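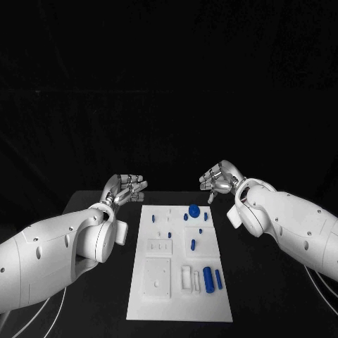 Zwei Arme, ein Steckbrett: der Arbeitsplatz des Vorhabens Halov am Institut Brastis.

Vorhaben Halov: Fernsteuerung zweihändiger Montageaufgaben geht in die zweite Phase

Zum 1. Oktober hat das Institut Brastis die zweite Phase des Vorhabens Halov aufgenommen. Gegenstand ist die Frage, wie ein zweiarmiges Robotersystem mit mehrfingrigen Händen einfache Fügeaufgaben aus menschlicher Vorführung erlernen kann. Die Leitung liegt weiterhin bei Dr. Saulius Ramanauskas. Für die Durchführung der Vorführungen ist Marleny Pacheco verantwortlich, die im September von der Firma Huamán an das Institut gewechselt ist.

Die Vorführungen erfolgen ausschließlich durch Fernsteuerung. Die bedienende Person trägt Datenhandschuhe, deren Bewegungen auf die beiden Roboterhände übertragen werden, und verfolgt den Ablauf am Bildschirm. Aufgezeichnet werden die Gelenkstellungen beider Arme, die Fingerstellungen und das Kamerabild. In der ersten Phase sind auf diese Weise 718 Durchgänge entstanden, von denen 206 nach der Durchsicht verworfen wurden. Häufigster Grund war ein vorzeitiges Loslassen des Teils, gefolgt von Durchgängen, in denen die bedienende Person den Griff mehrfach neu ansetzen musste. 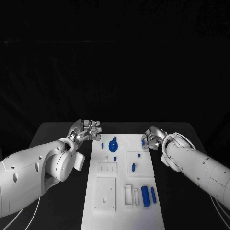
Für die zweite Phase wurde das Aufgabenprotokoll überarbeitet. Jeder Durchgang beginnt nunmehr mit einer kurzen Ruhestellung, in der beide Hände über dem Arbeitsbereich gehalten werden; erst danach wird das erste Teil angefahren. Als besonders anspruchsvoll gelten die kleinen blauen Stifte, die aufrecht auf dem Brett stehen und unter den gekrümmten Fingern der Hand teilweise aus dem Blick geraten. Bei den beiden liegenden Zylindern, einem dicken und einem dünneren, stellt sich diese Schwierigkeit in geringerem Maße, dafür verlangen sie eine sorgfältige Ausrichtung des Handgelenks. Das Protokoll sieht daher für Stifte und Zylinder getrennte Übungsreihen vor.

Neue Bedienerinnen und Bediener absolvieren vor ihrer ersten gewerteten Aufzeichnung 10 Probedurchgänge unter Aufsicht. Frau Pacheco weist darauf hin, dass ein gleichmäßiges Tempo wichtiger ist als eine kurze Gesamtdauer. Hastige Korrekturen seien in den Daten deutlich zu erkennen und würden vom gelernten Modell nachgeahmt. Nach jeder Übungsreihe ist eine Pause einzulegen, auch wenn die bedienende Person sich noch nicht ermüdet fühlt.

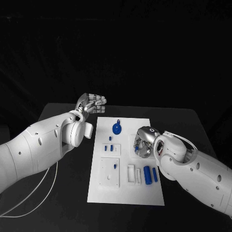 Ebenfalls neu geregelt ist der Umgang mit Fehlversuchen. Sie werden künftig nicht mehr gelöscht, sondern gesondert gekennzeichnet und mit einem Vermerk zur Ursache abgelegt. Dr. Ramanauskas verspricht sich davon eine bessere Grundlage für die Auswertung, insbesondere bei Griffen, die zunächst sicher erscheinen und sich erst beim Einsetzen als ungünstig erweisen. Die Kennzeichnung erfolgt mit der hauseigenen Software Rukus, deren aktuelle Fassung allen Projektbeteiligten zur Verfügung steht.

Bis zum Abschluss der Phase sind 100 gewertete Durchgänge je Übungsreihe vorgesehen. Beschäftigte anderer Abteilungen, die an der Fernsteuerung mitwirken möchten, wenden sich bitte an Frau Pacheco. Vorkenntnisse in der Robotik werden nicht vorausgesetzt.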